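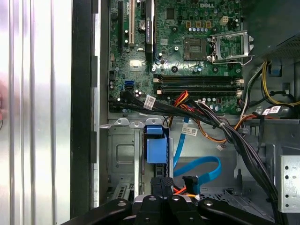 Repair Should Be Taught in School

By Mahlet Lemma
Wednesday, January 10, 2018

When I moved to Tromthorpe, I was surprised how fast people here throw things away. A lamp stops working and the next morning it is at the curb. In my childhood my uncle kept one radio alive for 35 years. He was not an engineer. He had a screwdriver and he had patience.

I do not say that people are lazy. Most of them were never shown how to open a thing. My neighbor Obsa Tefera has two university degrees, and last April he paid a man to change the plug on his kettle. He told me he was afraid to touch it.

School gives our children algebra and the names of rivers. I am glad of this. But I would also like one hour in the week where a child takes apart an old fan, a bicycle brake or an office computer, and asks what each part does.

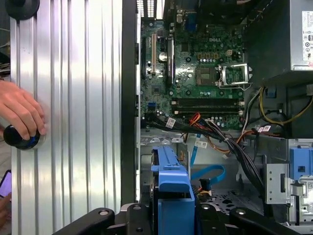 What it would cost

Less than many parents think. Old machines are given away for free, and a set of hand tools can serve a class for many years. The difficult part is to find the hour. I would take it from the computer lessons, where my son has now learned three times how to make a slide with a moving title.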